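Dredine opens planning service for first-time robot buyers

Dredine is launching Batura, a service that helps building operators work out what a two-armed robot would cost them before they order one. It opens in July with 19 places, and we can't wait to get started!

Customers send in their door sizes, handle types and floor plans. Our team models a doorway and tries the job in simulation, so the budget talk starts from the work itself.

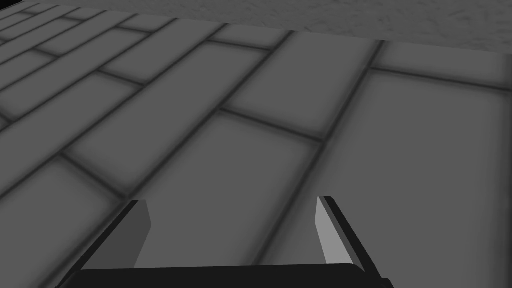
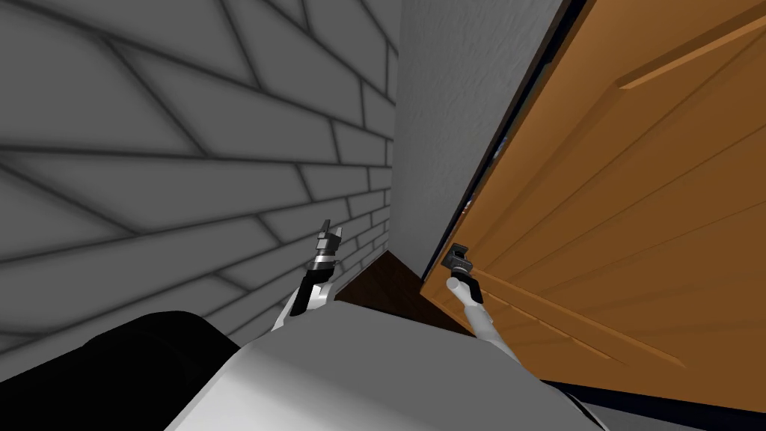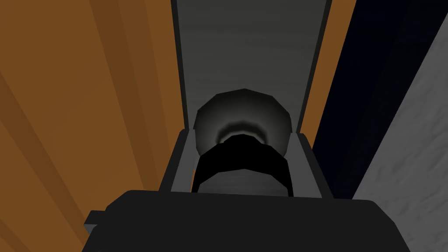 Simulated views from a door-handling study.

A full plan costs $2,195 and covers 3 doorways. It lists arms, grippers, spare parts, training hours and yearly upkeep, with a purchase schedule spread over 7 quarters for those who need one.

"People come to us with a price for the robot and a blank line for everything else," said Assunta Cocco, head of planning at Dredine. "I love filling in that line with them."

Questions about places go to Mathias Schwaiger at the Dredine press desk.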